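Revised good practice note for bin-picking cells

The Clireo working group has issued a revised good practice note on robot arms that pick mixed items from open bins. It replaces the May draft and takes effect on 17th August at all 21 member sites.

The main changes concern cables and bins. Cables carried along an arm must be tied at regular intervals and checked after every 2,000 picks. Bins must be fixed or clamped before the arm is switched on – a bin that shifts is to be treated as a stoppage and entered in the log. Comments from Tenuvum and Olteanu led to clearer wording on hand access.

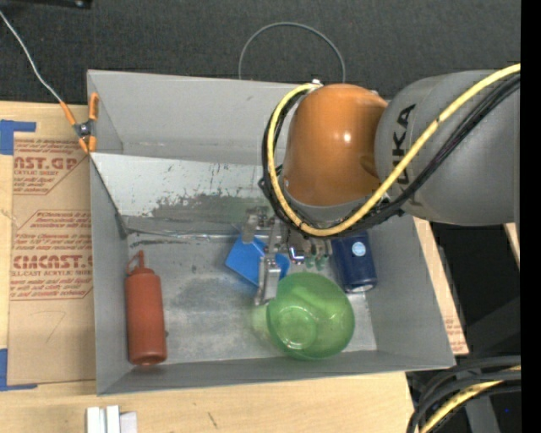 Sites that need more time may apply to the group in writing for an extension of up to 4 weeks. The full note is available from the members' office on request.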